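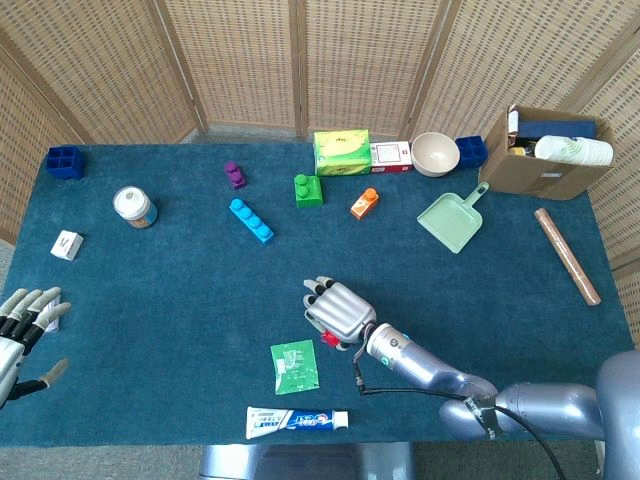

2. Progress since the last report – July

Parish oral history project, Galtara strand. Recordings going well, transcripts less so. 17 interviews done, mostly ex-cannery workers and their families. Three more booked at Ferano hall, weather and ferry permitting.

Transcribing is slow. Dialect words keep tripping us up, Trygve Solheim is checking these by hand and has got through four interviews. Spelling list to follow when he's happy with it.

Photographs and letters: 338 items catalogued. The Skutar box was damp at one end so those letters are drying flat before we scan, no losses so far.

Spend on track. Travel a bit over, printing under. Would like to move the printing money across – please confirm by email, Ragnvald Løken has the new budget sheet.

Still to do: consent forms for the Sirko families (two versons in use, need to settle on one), captions for the autumn display, school visit dates.

Contact: Galtara Oral History, project office | Back to top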